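Isska and the Lamplighters (animated film)

Isska and the Lamplighters is a hand-drawn animated feature from the studio Clastidska, and I've been keeping this article going for the fan encyclopedia since it was a short with no ending.
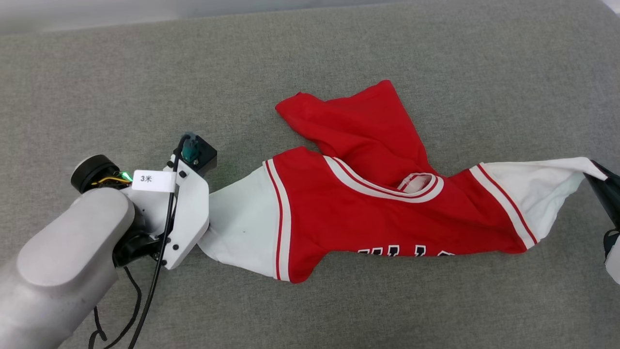 Khairul Krishnan wrote to me that I should stop calling it a children's film, as the second half was written for people who have already moved away from home once. Fair enough, and I've changed the category. I still think kids would like the goat.

Background

The whole thing began as a seven-page comic that went around as photocopies at a drawing festival. Clastidska picked it up as a possible TV series first, and there was a trailer for that version, all bright colors and a talking kettle. The series never found a broadcaster. A co-production deal with Tamayo, a smaller outfit that mostly did title sequences before this, turned it into a feature, and the kettle went away (I miss the kettle, but I see why).

Story

Isska is a girl who lives in Lustasa, a harbor town where the street lamps have to be lit by hand every evening. Her aunt runs the lamp crew. One night the lamps on the hill start going out by themselves, and Isska climbs up with a borrowed ladder and a goat to find out what's going on. I won't spoil the middle. The town is really the main character for long stretches, and there's a ten-minute section with no dialogue at all that I've watched more times than I'd like to admit.

Some early write-ups say Lustasa is an island. It isn't, and you can see the road going inland in the opening shot. Please don't change this back.

Production

The characters were drawn on paper and scanned, and the backgrounds were painted in gouache. Clastidska handled layout and the character work, while Tamayo did backgrounds, compositing and all of the fog. There is a lot of fog! The script went through 2 full rewrites after the move from series to feature, and the storyboard for the finished film has 562 pages. The art book prints 262 of those, mostly from the hill sequence, at a size that's a bit hard on the eyes.

Sound was recorded before animation, with the cast in one room together - unusual for a film this size, and you can hear people stepping on each other's lines in the kitchen scenes. The aunt's cough was a real cold.

Release

The first public screening was in September, in a hall with 300 seats, and I got in by standing in the returns line until the lights were already going down. The print shown there had a temporary song over the credits. The release version swaps it for an accordion piece, and fans have argued about that ever since. I'm with the accordion people.

A dubbed version followed with a few lines changed, mainly puns about wicks that didn't survive translation.

Possible sequel

Clastidska has said there are drawings for a second story set in winter, with the goat's name finally given. No script has been announced, so I've kept this section short and will add to it when there's something to add.

See also: Lamp crew (characters); Lustasa (setting); The kettle (unused character)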